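Plivby 家居收纳用户研究 招募入户访谈参与者

发布日期:2019年9月25日
项目联系人:Shiela Tiongson

Plivby 是一家做居家生活研究的小型工作室,受收纳用品品牌 Rondico 委托,现招募住在本市的租房者和自有住房者,参加一项关于家庭收纳习惯的入户访谈。访谈从11月开始,报名截止以后不再补录,请有意参加的朋友看完以下内容再填表。

研究内容

我们想了解普通家庭怎样存放不常用的东西:换季的被褥、小孩穿不下的衣服、舍不得扔的包装盒、囤下来的清洁用品和干货。哪些东西放进柜子以后就再也没有拿出来过,哪些东西一直没有固定的位置,家里几口人对“放在哪里”有没有不同意见,这些都是访谈要谈的。

研究不评比谁家整洁,也不做上门整理服务。请不要为了访谈提前收拾屋子,平时什么样就什么样。去年做厨房那一期的时候,有几户在我们上门前一晚把台面全部清空了,结果访谈只能靠回忆,后来又约了第二次,双方都多花了时间。

参与方式

每户需要参加3次活动:

第一次是电话沟通,由研究员了解家庭成员、住房面积和大致的收纳情况,时间不长,一般在晚上进行。

第二次是入户访谈,时长2小时。上门的研究员为2人,一人提问,一人记录。访谈会在客厅、卧室、厨房和阳台进行,需要打开部分柜子和抽屉。您不愿意打开的地方可以不开,不需要说明理由。

第三次是到工作室参加小组讨论,与其他参与者一起试用几款收纳筐、网架和隔板,谈谈尺寸、取放是否顺手、清洗是否麻烦。工作室在 Cruzado 大楼,地铁出站步行可到,楼下有非机动车停车处。
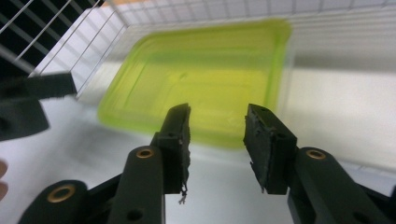 小组讨论安排在周中晚上和休息日上午两个时段,报名表里可以都选,也可以只选一个。需要带孩子来的请提前说明,工作室有一间单独的休息室,但没有专人看护,需由同来的大人照看。

招募条件

本期共招募18户,要求如下:

一、年满十八周岁,在本市连续居住满一年,目前的住处住满半年以上。

二、本人是家里主要做家务的人,或者至少负责其中一部分,比如洗衣、做饭、采购。

三、同住的成年人知道并同意研究员上门。合租的朋友请先征得室友同意,访谈只进入您自己的房间和公共区域,室友的房间不进。

四、过去半年没有参加过其他家居类的访谈或座谈会。

五、本人及直系亲属不在市场调查、广告、家具或收纳用品行业工作。

我们会尽量兼顾不同的户型和家庭结构。独居、合租、夫妻两人、三代同住的都需要,住老式公房、没有电梯的也欢迎报名。上一期报名的人里,三口之家和新建小区占了大多数,这一期希望多见到一些住房面积小、储物空间少的家庭。有养猫养狗的请在表格里写明,有一位研究员对猫毛过敏,我们会另外安排人。

报酬

全部活动参加完以后,按户发放酬金,以银行转账方式支付,具体金额在电话沟通时告知。只完成前两次活动的,按完成的部分结算。参加小组讨论的交通费另外报销,公交、地铁凭记录,打车凭发票。

酬金在小组讨论结束后的次月发放。需要提供本人姓名和银行账号,账号信息只交给财务使用,研究员看不到。

录音、拍照与隐私

入户访谈全程录音,录音只用于整理文字稿。柜子内部和房间角落会拍少量照片,拍之前会先问您,拍完您可以当场查看,要求删除的当场删除。照片里不出现家庭成员的脸,也不拍证件、信件、药品和相框。

访谈记录以编号保存,不写真实姓名和门牌号。提供给 Rondico 的报告里会引用部分原话,引用时只注明家庭类型,例如“合租,两室”。项目结束后,录音文件统一删除,文字稿保留在工作室内部。

您可以在任何时候退出。退出以后,之前的录音和照片是否保留,由您决定。

报名流程

请发送邮件至工作室邮箱,或者在 Plivby 网站的“正在招募”页面填写表格。邮件标题请写“收纳访谈报名+您的姓氏”,正文写明以下几项:

称呼、年龄、联系电话
居住的区和最近的地铁站
住房类型和面积,租房还是自有
同住人数,有没有学龄前儿童
家里最让您头疼的一处收纳,两三句话即可
方便接电话的时间

收到报名后我们会逐一回复。符合条件的由 Shiela Tiongson 本人打电话联系,来电显示为座机号码。她的普通话带一点口音,如果电话里有没听清的地方,请直接让她再说一遍,或者改用邮件沟通。不符合本期条件的,经您同意可以留在后备名单里,有合适的项目再通知。

常见问题

家里东西很少,可以报名吗?
可以。东西少的家庭也有自己的存放方法,我们同样想了解。

正准备搬家,可以参加吗?
如果11月底之前不搬,可以参加。正在打包的阶段不太适合做入户访谈。

会不会推销产品?
不会。访谈和小组讨论都不卖东西,也不会把您的电话交给 Rondico 或者其他公司。

同住的家人可以一起参加吗?
入户访谈可以,家人在旁边补充很有帮助。小组讨论每户来一位。

访谈时间可以改吗?
可以改一次,请至少提前一天告诉我们。临时有急事的打电话说一声就行。

之前参加过 Plimier 阳台项目的,还能报名吗?
那个项目也是我们做的,结束已经超过半年,可以报名,请在邮件里注明一下,登记过的基本信息不用再填。

住在郊区可以吗?
地铁能到的都可以。地铁到不了的,请先写明大致位置,我们看路程再答复。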